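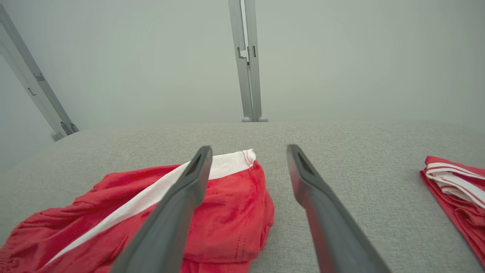 Vũ asked whether the grasp planner should wait until the whole cloth is segmented. In our software it does not wait. Foleo takes the first fold it trusts and sends it to the controller, and the mask is finished in the background.

This gallery is from our work on cloth handling at Clendlow. The planner was rewritten in January and now keeps 3 candidate grasps instead of 8.

Red cloth on grey fabric is easy for the colour step. An elastic waistband is more difficult, as its edge gives many false corners.

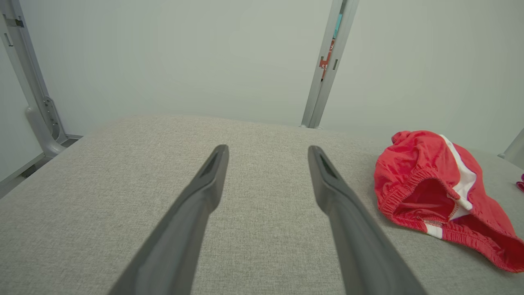

The corner filter is now a separate module, so it can be switched off during a replay. We have 699 replays saved, and 400 of them are labelled.

Pustex, Oct 5, 2020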